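How to Enter Your First Club Regatta Without Embarrassing Your Crew

You have a boat, or a friend with a boat, and a vague idea that the start line is the bit with the horn. Good enough. Most of the Haverford fleet began with less.

Read the notice of race first. Yes, all of it. It tells you when entries close, what rating certificate you need and whether your class needs a minimum number of boats to run. At Drevbridge the limit is 4, and turning up as boat number three gets you a nice cruise.

Next, find your paperwork. You'll want proof of insurance, the certificate and a crew list with real names on it. Clyde Szabo once entered his brother-in-law as "Ballast" and had to redo the form in the parking lot.

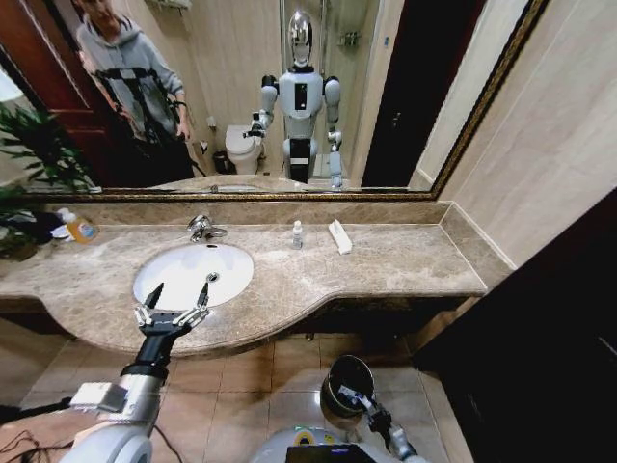
Pay the fee when you enter. A half-finished entry sits in the system looking official and counts for nothing, as the skipper of Ladorley found out in July with her sails already up.

Get to the club 2 hours before the first warning signal. Sign on, check the notice board for changes to the course, and write your start time on your hand – the paper one will go overboard.

On the water, check in with the committee boat by sailing past its stern and calling your sail number. Then stay clear of other people's starts. For your first race, hang back 300 feet from the crowd and cross the line late, in clear air, with your paint intact.

Protests go in on the form, inside the time limit posted on the board. Shouting is free but doesn't count as filing.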